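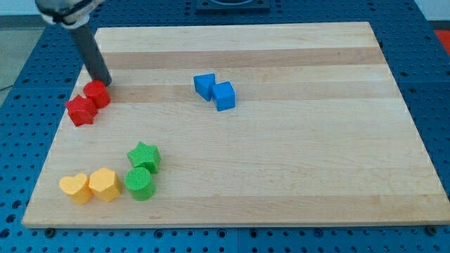 Skurkach Remote Teaching: Frequently Asked Questions
Updated 2020-08-08

What do I do in a session?
You steer the arm from your own computer and push colored blocks around a board. We give you a short instruction, you carry it out, and the arm's movements are saved so the robot can learn from them. It's a lot of fun!

What kind of instructions will I get?
Plain ones, like "put the blocks in pairs by color" or "slide the red star next to the red cylinder." You choose the path. Two people hardly ever solve it the same way, and we love that!

Can I pick the blocks up?
No, this task is pushing only. The arm has one long finger with a rounded tip. Hearts and stars like to spin when you nudge them off center, so go slowly at first.

Do I need experience?
None at all. Most people get the feel of it on their first go (gamers maybe a bit sooner). You need to be 21 or older.

How long is a session?
40 minutes, with a break whenever you want one.

I made a mess of it. Should I start over?
Please keep going! If a block ends up in the wrong spot, bring it back. Those recoveries are great teaching material. Press Reset only if a block leaves the board.

How many demonstrations do you have?
Over 1,000 so far, and we'd like plenty more before December.

Who do I write to?
Marama Treloar handles bookings. For lag, a frozen view or login trouble, ask for Rafail Moschos.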